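Welcome! We get a lot of the same questions from people who have just pulled up an old carpet and found boards underneath (lucky you!), so Juwita Halim and I put the answers on one page.

## Do I have to sand the whole floor?

Often you don't. If the old finish is only dull, a good wash and a light scuff with a fine pad will get it ready for a fresh coat. Save the big drum sander for deep scratches, paint and black stains.

## Which way should the boards run?

Most people run them along the longest wall, and that looks great in a hallway. But I love a diagonal floor! It makes a small square room feel bigger. You'll cut more waste at the walls, so order extra boards before you start.

## Will a clear finish change the color?

Yes, a little. Oil warms pale wood up toward honey, and it keeps getting deeper over the first year. Water-based finishes stay much closer to the bare wood. Try both on a scrap and look at them in the morning and again at night. 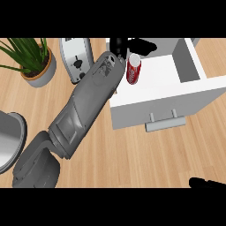 ## How many coats do I need?

We put 2 coats of oil in bedrooms and add another in the kitchen. Thin coats, every time. Wipe off anything that's still sitting on top after 23 minutes or it goes sticky.

## Can I borrow a sander?

You can! The Womari tool library lends ours for $40 a weekend, with 11 sheets of paper included. September fills up fast, so ask early. Ikhsan Kusuma does the bookings and will happily show you how to change the belt.

## What about squeaks?

Fix them before you sand. Walk the room in socks, mark each noisy spot with chalk, then screw the board down into the joist and fill the hole.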